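FOR IMMEDIATE RELEASE
Tuesday, February 5, 2019

Ploduren opens hand-taught robot program to small manufacturers and food businesses

CLESTTHORPE — Ploduren will open its two-arm teaching station to outside businesses this July, after a trial in which operators with no programming background taught robots everyday handling jobs by remote control.

The program, called Prirnia, lets a person drive a pair of robot arms through a task while the system records every movement. The recordings are then used to train the arms to do the task without an operator. Ploduren staff and trial participants have recorded 1,000 demonstrations so far, covering 39 tasks. Most involve picking up, moving or packing items that vary in shape or give way when they are gripped.

"A lot of small companies have looked at robots and walked away because every change on the line meant calling in a programmer," said Ruairi Buchanan, managing director of Ploduren. "We wanted the people who already do the work to be the ones who teach it. If you can pack a basket, you can show the arms how you'd like it packed."

How it works

The operator sits beside the work table and holds a pair of hand controllers, one for each arm. Moving a controller moves the matching arm, and squeezing a trigger closes the gripper. There is no code to write and no menu of set positions to work through. For slower jobs, the operator can also take hold of an arm and guide it by hand, pressing a button at the wrist to start and stop the recording.

Each demonstration is saved along with video from fixed cameras at the table. The operator reviews it straight away and either keeps it or throws it out. Of the demonstrations recorded to date, 377 were made by people who had never used a robot before joining the trial.

Ploduren asks operators to leave small corrections in. A fumbled grip that is noticed and fixed is useful to the training software, and the company found that recordings made too carefully gave poorer results once the arms were working without help.

Training for new operators takes 2 days. The first is spent on the controllers and safety procedures, and the second on recording a task the operator has brought from their own workplace.

Tasks from the trial

Trial tasks were chosen with local employers and include folding cloths, sorting lids, loading trays and placing items in baskets. Basket work has turned out to be one of the more popular requests, particularly from bakeries and gift packers. It is also among the harder ones to teach. Woven sides are uneven, a rim can catch a gripper, and soft goods mark easily if they are squeezed.

"The first thing people do is grab too hard," said Estela Bravo, who leads operator training at Ploduren. "Then they slow down and start using both arms, the way they would use both hands. By the second afternoon they're arguing with each other over which side to come in from — and that's when the recordings get good."

Dough shapes are used for much of the soft-goods practice, alongside wicker baskets of several sizes. The table and the wall behind it are kept plain so that lighting and colour stay consistent from one recording to the next. 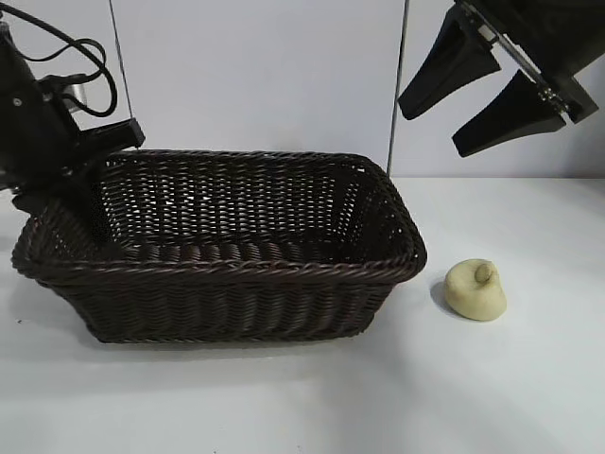 Who can apply

The July intake is open to manufacturers, food businesses and packing operations. Applicants should have a handling task that is done by hand today and can be set up on a table top. Staff attending do not need any technical training, but they should know the task well.

Sessions will be held at Ploduren's workshop on Drummond Street, Clestthorpe. Businesses keep ownership of the demonstrations their staff record and can ask for them to be deleted at any time.

Applications can be made through the Ploduren office. Site visits before applying are welcome by appointment.

About Ploduren

Ploduren designs and supports robot handling equipment for small and mid-sized workplaces. The company is based in Clestthorpe.

Media contact: Estela Bravo, Ploduren

— ENDS —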